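How to get a letter into the Flurkden Weekly

The letters page takes up one side of the paper and gets far more post than it can print. Last year the desk received 3,241 letters and ran 257 of them. Most of the rest were too long, arrived without an address, or replied to something from months before.

Step 1. Pick one article

Write about a single piece and name it in your first sentence, with the headline and the page number. "Re: Tadus Road crossing, page 16" is enough. If you are answering another reader's letter, give that reader's surname.

Step 2. Say what you think early

Put your view in the first two sentences. The letters editor, Cường Kim, cuts from the bottom, so anything saved for the end is likely to go. Leave out "I have been a reader for many years".

Step 3. Keep it short

The limit is 259 words, and your name and address don't count towards it. Read the letter aloud once, then take out any sentence that repeats the one before. One figure with a source will do more for you than a page of them. 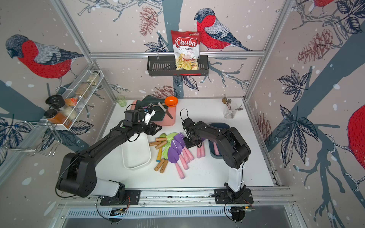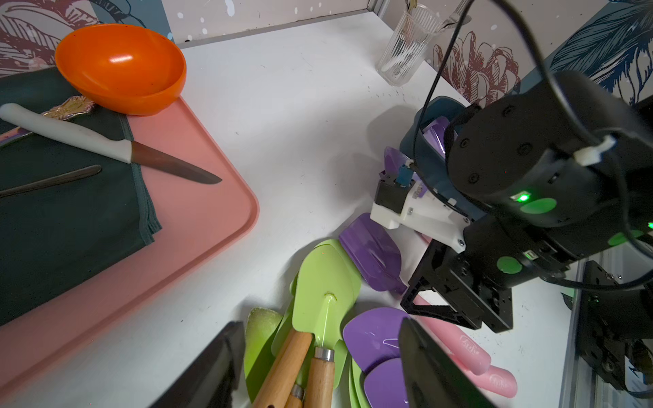
Step 4. Check names and facts

The desk checks what it can, but a misspelt name will hold a letter back a week. Keep accents where they belong - Councillor Đỗ is not Councillor Do. If you quote from a meeting, say which one. Don't accuse a person or a firm of breaking the law unless a court has already said so.

Step 5. Send it

Paste the text into the body of an email. Attachments are not opened. Add your full name, home address and a daytime phone number; only your name and district (Medard, for instance) are printed. You can ask for your name to be withheld, but you still have to give it to the desk.

Letters for the summer double issue must be in by 17th June. The page also takes a break for part of December, and letters sent then are held over to the new year.

If yours hasn't appeared after two issues, it won't. You are free to send it elsewhere.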